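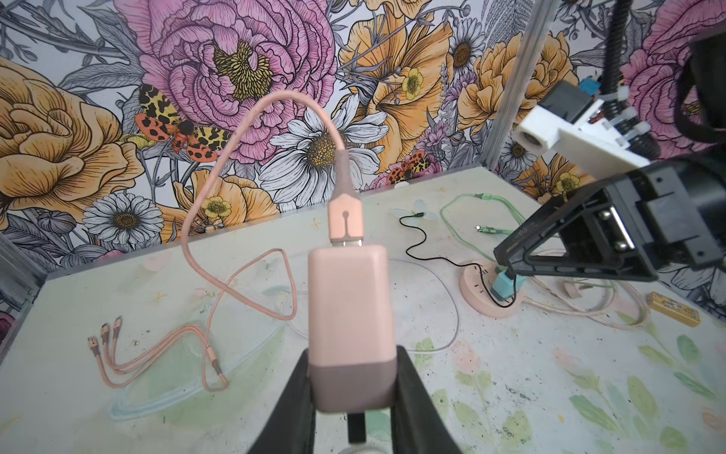

読了時間の目安:4分

4 データ収集

4.1 課題と作業環境

本節では、双腕マニピュレータによるケーブル類の整理を対象とした実演データの収集手順を述べる。対象物は、充電器、ケーブル、およびケーブルを接続したままの充電器である。剛体である充電器の把持は既存手法でも扱えるが、ケーブルが接続されると、把持後の挙動はケーブルの曲がり方と卓上での絡まり方に左右される。本研究ではこの組み合わせを主な収集対象とした。

収集は2019年9月にTrosvilleの実験室で開始した。作業台の天板には淡色の彩色があり、背面の壁は花柄である。対象物には、ピンク、ミントグリーンなど、天板や壁の配色と近いものが含まれる。色のみに基づく領域分割はこの条件で誤検出が多く、4.3節で述べるラベル付けでは輪郭を人手で修正した。

各腕のグリッパにはカメラを取り付け、操作者の指令値、関節角度、グリッパ開度と同期して記録した。手首視点では自身の指が常に画像下部に入るため、把持中の対象物と指の接触部を比較的大きく観測できる。一方、もう一方の腕が視野に入ると、卓上の一部が隠れる。記録にはTromexを用い、時刻のずれが許容値を超えたフレームは保存時に破棄した。

4.2 実演の手順

一回の実演は、接近、把持、持ち上げ、配置の4段階からなる。操作者は遠隔操作により両腕を動かし、各段階の境界で足元のスイッチを押す。境界の時刻は後の分割処理で初期値として用い、確定値とはしない。スイッチの押下が実際の動作より遅れる例が予備収集で多く見られたためである。

初期配置は、対象物の種類と置き場所を乱数で指定したうえで、操作者が手で置いた。ケーブルの形状は指定していない。束ねる、輪にする、ほかのケーブルに重ねるといった置き方は操作者に任せ、配置後の状態を静止画として保存した。再現実験を行う場合、充電器の位置は復元できるが、ケーブルの形状は静止画を参照した近似にとどまる。

把持位置についても操作者への指示は最小限とした。充電器本体を挟むことのみを求め、コネクタやケーブルの根元を挟んだ実演は別の区分に記録した。指の向きは自由とした。
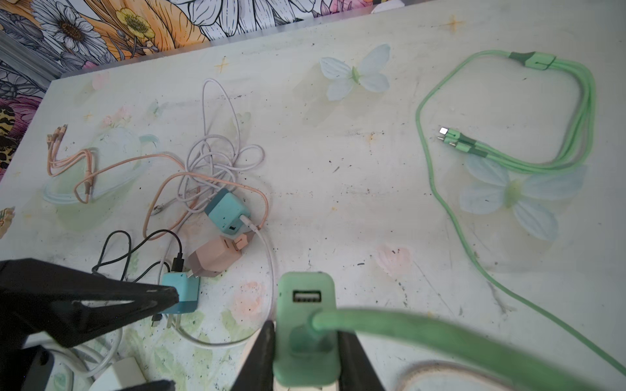 写真提供:Harstead計測グループ
図4 手首カメラで得た画像の例。ミントグリーンのUSB充電器を2本の指で挟んでいる。左側にはほかの充電器と絡まったケーブル、右側には緩く巻かれた多端子ケーブルがある。

図4の画像では、把持対象と同系色のケーブルが卓上の別の位置にもある。ラベル付けでは、把持中の充電器から伸びるケーブルと卓上のケーブルを別の個体として扱う。ただし、手前のケーブルは焦点が合わず輪郭が広がるため、境界画素には無効値を与えた。卓上の充電器には、プラグの刃が見えるものと、ケーブルが差し込まれたものがある。前者には刃の向きを付与し、後者には接続の有無と、視認できる範囲のケーブル経路を付与した。指に隠れた部分の形状は推定しない。

本稿の冒頭に掲げた画像は、同じ環境で得た別の例である。ピンクの充電器の上部にUSBコネクタが差し込まれ、編組ケーブルが上方に弧を描いて左側で卓面に向かう。右側にはもう一方の腕が入っている。このような画像では、他方の腕を独立した区分とし、背景には含めない。透明に近いケーブルは天板との輝度差が小さく、ラベル付けの担当者間で経路の判断が分かれやすい。そのため、判断が一致しない区間には信頼度の低い印を付けた。

4.3 選別とラベル付け

記録した実演は1,000件である。このうち223件を学習対象から除外した。除外の基準は、時刻同期の欠落、操作の中断、対象物の作業台外への落下、および段階境界の判定不能とした。一件が複数の基準に該当する場合は、記録の上で最初に生じた事象を除外理由とした。

配置に失敗した実演は、上記の基準に該当しない限り除外していない。持ち上げた充電器にほかのケーブルが引きずられた例も同様に残し、引きずりの開始時刻を付与した。この情報は行動の模倣には直接用いず、5節の失敗検出器の学習に用いる。

ラベルの確認には、選別後の集合から無作為に抽出した100件を用いた。二名の担当者が独立に輪郭と段階境界を付与し、差異のある箇所を第三の担当者が判定した。差異は、ケーブル同士の交差部と、把持段階の終了時刻に集中した。交差部では上下関係が画像から判別できないことがあり、その場合は上下関係を未定義とした。把持段階の終了は、指の開度が一定となった時刻に統一した。対象物が卓面を離れた時刻とする定義も検討したが、ケーブルが接触したまま本体のみが浮く場合に一意に定まらなかった。

4.4 収集条件の偏り

本データには少なくとも二つの偏りがある。第一に、ケーブルの初期形状は操作者の置き方に依存する。収集の後半では緩い輪が増え、強い絡まりが減った。翌年1月にCabelloで実施した追加収集では、配置の担当者と操作者を分けたが、その記録は本稿の評価に含めていない。第二に、作業台と壁の模様が固定されている。学習したモデルが対象物の形状に加えて背景の特定の模様を手がかりとしている可能性は、本データのみからは排除できない。背景を置換した画像による評価は6.2節に示す。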